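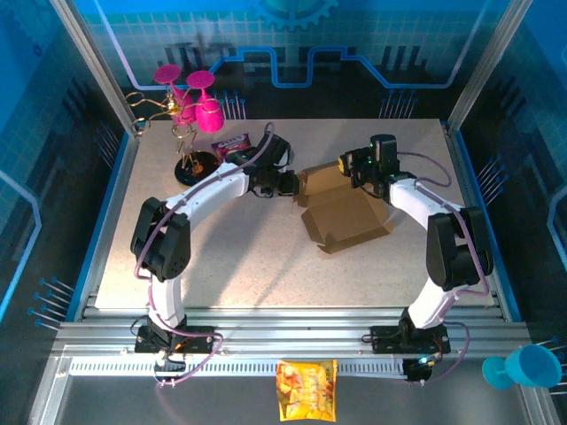

How to Fold a Small Shipping Box

Clear enough table to open the box all the way. Move glasses and snacks out of reach of the flaps.

1. Unfold the cardboard and press along each crease with your thumb. Old creases need two passes.

2. Push opposite corners toward each other until the four sides stand square. If the box leans, bend the stiff crease back the other way and try again.
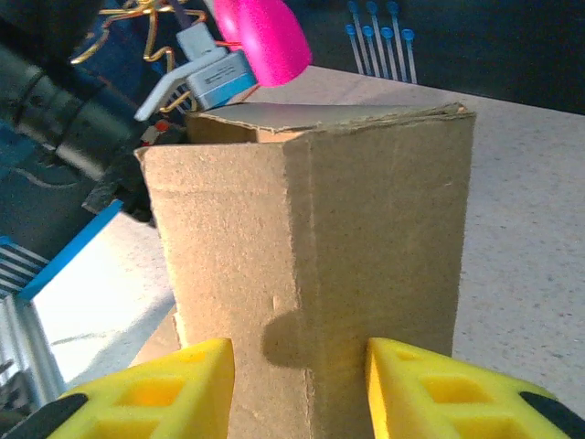 3. Stand it up and check the corners. They should run straight from top to bottom. A ragged rim is fine — the tape will cover it.

4. Turn it over and close the bottom, short flaps first, then long. Run one strip of tape down the seam and 80 mm up each end.

5. Pack, then close the top the same way.

For anything over 400 grams I add a second strip across the bottom. Tall boxes tip easily while you fill them, so put the heaviest item in first.

Posted by Duygu Akbulut in Packing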